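Urneo wrist-view set, README
Updated 3/17/21, Yolotzin Sandoval

3,227 stills, wrist view, from the arm at the Keturura office. Packing desk got moved for it, so 6 people have new shifts. Notes on that in shifts.txt, please read before you quote anything.

What changed for staff
Less lifting. More waiting and re-taping. Rutilio Arriaga now does floor checks instead of packing, says he's fine with it, wants the pay grade sorted by July. Yellow tape = keep your feet out while the arm is on. Cables stay outside teh tape too.
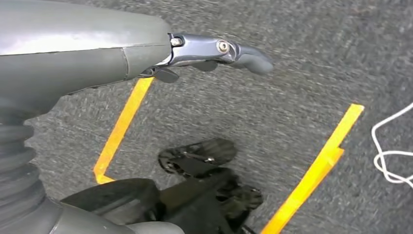

Known problems
Carpet blurs in some stills. Gripper often out of focus. Tape gets re-laid so dont use it as a fixed reference.

Files
stills/, shifts.txt, interviews/ (17, names removed). Questions to Gayan Herath.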